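Search this site
Search Close

Dukbridge pharmacies to take back unused medicine from Monday

October 3, 2025
4 min read

Residents of Dukbridge will be able to return unused and expired medicine to any of 18 pharmacies starting Monday, under a contract the city signed this week with the waste handler Floltolach. The service replaces the twice-yearly collection at the Sandhu Street depot, which was last held in March.

Returns are free and no prescription record or proof of address is required. Tablets, capsules, powders, creams, inhalers and liquids in closed containers will be accepted. Needles, thermometers containing mercury and chemotherapy drugs will not, and continue to go through the county hazardous waste program.
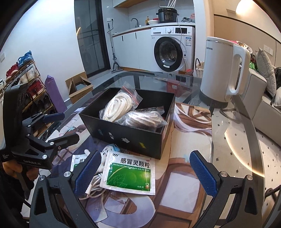
The city's instructions, posted Thursday, cover packaging in more detail than the depot rules did. Tablets should be taken out of outer cartons, and the cartons recycled. Single-dose sachets must be handed in sealed and whole, with the printed side legible, so that pharmacy staff can sort them by product type. This applies equally to imported over-the-counter remedies, such as the 999 brand cold sachets labeled in Chinese, which the depot used to refuse when no English name was on the packet. Under the new contract they go into the general solids bin. Zip-lock bags may be used to carry small items to the counter but will be handed back.

The March collection took in 2,312 pounds of material, according to Kerttu Miettinen, solid waste manager for the city. Of that, 368 pounds was rejected at the sorting stage, mainly batteries, vitamins in glass jars and cosmetics.

"The rejection rate was the main cost driver," Miettinen said. "Every rejected load is weighed twice and trucked twice. Sorting at the counter removes one of those trips."

Floltolach will supply each pharmacy with a steel cabinet fitted with a one-way drawer and two locks. One key stays with the pharmacist on duty and the other with the driver. Full liners are sealed, tagged and weighed on site before pickup. Transport has been subcontracted to Delliveo, which will run a fixed route on Tuesdays and make extra stops on request. Material is then burned at a licensed incinerator outside the county. Ash is tested before landfill.

Controlled substances may be placed in the cabinets by the customer directly but cannot be handled by store staff. Jarmila Brabec, who chairs the regional pharmacy association, said members had asked for that line to be printed on the cabinet itself.

"We had 136 questions from stores during the comment period, and most were on this one point," Brabec said. "Staff need to know when to keep their hands off the package."

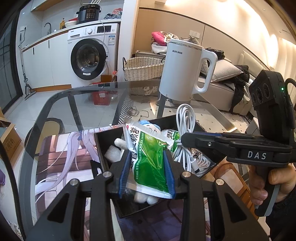
Medicines in foil packets are among the products accepted under the new rules.

Pharmacies receive a flat monthly payment from the city for floor space. The amount does not vary with the weight collected. The contract runs for two years with an option for a third, and the council will review tonnage and rejection figures at the end of the first year.

Council member Hằng Kiều, who voted for the contract, asked that the instructions be issued in Vietnamese, Chinese and Spanish before the first pickup. The city said the Vietnamese and Spanish versions are complete and the Chinese version is being proofread.

Store addresses and opening hours are listed on the city's solid waste page. The Sandhu Street depot will continue to accept paint, oil and batteries on its current schedule.

Reporting by Vinh Hoàng

Get local news in your inbox. Enter your email address to sign up for our weekday newsletter. You can unsubscribe at any time.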